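Buying plates one at a time: sensible or daft?
Home and Kitchen > Tableware

mossybank
I've had enough of matching sets. We bought the Clakura twelve-piece when we moved, and within a year I was down to 4 dinner plates and a pile of little bowls I never touch. Has anyone just given up and bought odd ones from charity shops?

teapot_tyrant
Yes, and I'd never go back! Bekness market has a stall with crates of plain white stuff (go early, it's picked over by nine). Stick to white and it all gets along.

Grindlewick
Disagree, sorry. White is never the same white. I put a creamy one next to a bluish one and it drove me up the wall. Also they don't stack, so the cupboard rattles every time a lorry goes by.

mossybank
Stacking I hadn't thought of. Do you measure them first?

teapot_tyrant
I take a tape measure, yes, and get funny looks. Grindlewick, you need a darker cupboard!

Grindlewick
I need a cupboard that isn't full of your cast-offs.

halfpint77
Three things I go by, for what it's worth:

1. Run a thumb round the rim. Chips hide there.

2. Go for a plain glossy white with a thin rim. It'll sit happily with a busy patchwork cloth, and you can put any dinner on it.

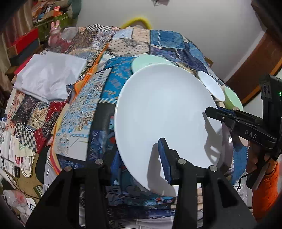 3. Skip anything with gold edging if you own a microwave. I learnt that with my Nuttall side plates. Bang.

mossybank
Right, tape measure packed. Will report back on the bluish ones.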